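Every January somebody asks me what a robot costs, and every January I give an answer that annoys them. The quote in your inbox is the price of the robot. What you'll spend by the end of the year is another figure entirely, and I've yet to see a supplier put it on the same sheet of paper.

I've been helping a small parcel and cash-handling firm decide whether to put money into a humanoid. Three suppliers were on the list: Stomitz, Praris and Rastogi. All of them had nice brochures. Two of them had a page headed "Total Cost of Ownership" with no total on it. 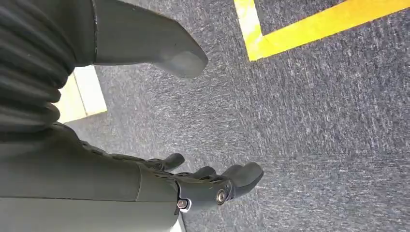
*Notes on Buying Machines — No. 37 — 6 March 2019*

Start with the hands, as that's where I think the money goes. A leg either holds the thing up or it doesn't, and you find out early. Fingers are full of small joints and small screws, and they spend their working lives being pushed into things. I asked each supplier for the price of one replacement finger, fitted. Praris sent a number the same afternoon. Stomitz told me it was "covered by the service relationship", and when I asked to see the service relationship it was a draft. Rastogi wanted to sell me a whole hand.

So my first rule for the budget is dull: one spare hand per robot, bought on the same order as the robot, while you still have some power over the discount. If they won't discount it then, they certainly won't later.

My second rule is to price the people. The brochures are very shy about this. They talk about the hours a robot will do and never about the hours somebody will stand next to it, and I don't know a polite way of asking a salesman how many chairs I need to buy.

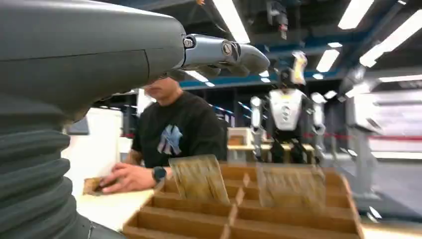

Floor space is the line I've seen left out most often. A firm measures the robot, adds a bit for elbows and signs the lease. Then come the tables, the ceiling rig, the charging corner and whatever you use to keep visitors at a distance. Barrier tape strung at waist height is cheap and I've no quarrel with it, but the tape costs nothing compared with the floor behind it, and that floor has to go in the sum at the same rent as the rest. My client had allowed 37 square metres. I wrote 63 and was told I was being gloomy. We'll see.

The work itself, by the way, is not glamorous. Sorting folded notes into slots is the sort of job I'd want to see on any trial, being fiddly, repetitive and easy to mark right or wrong. It also needs very little kit. You can go a long way with cardboard. 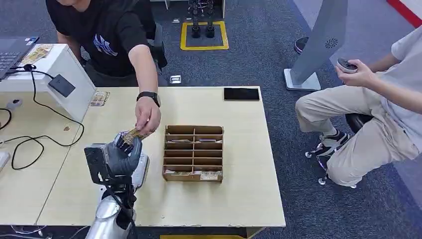 That brings me to fixtures, where Nedeo come in. They make trays and jigs, and they quoted my client 700 pounds for a set in moulded plastic before anyone had settled what size the slots should be. I said no, and I'd say it again. Until you've changed your mind a few times about the layout, spend next to nothing on it. Cardboard can be cut again tomorrow. Moulded plastic has to be defended in meetings by whoever signed for it.

I'm less stingy about cables, spare batteries and a decent laptop that belongs to the robot and isn't borrowed from accounts. These are small sums that stop big ones from sitting idle. Put them in one line, call it sundries, and don't let anybody trim it.

Then there's the trial. Ask for your own task, with your own objects, on your own tables. Stomitz offered us a video. Praris offered a day, at a fee, refundable against an order — fair enough, though I'd like the refund in writing. Ask too who'll be in the room and what they'll be holding. If a handheld controller is part of the show, I want to know what it does and how often, and I want that person's wages in my spreadsheet. 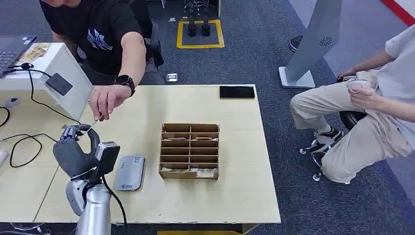 ## What I'd put on the sheet

- The robot, with delivery and tax shown separately.
- One spare hand, plus the fitted price of a single finger.
- Floor, at full rent, including the part nobody may walk on.
- Wages for everyone at the trial, for at least the first year.
- Fixtures, kept tiny until the layout stops moving.
- Sundries, as above.
- A sum for giving up: return shipping, the end of the contract, putting the room back.

That last one gets me funny looks. Rastogi's man asked whether I planned to fail. I said I planned to know the price of it, and he's promised me a figure for return shipping by the end of the month. I'll post it when it comes.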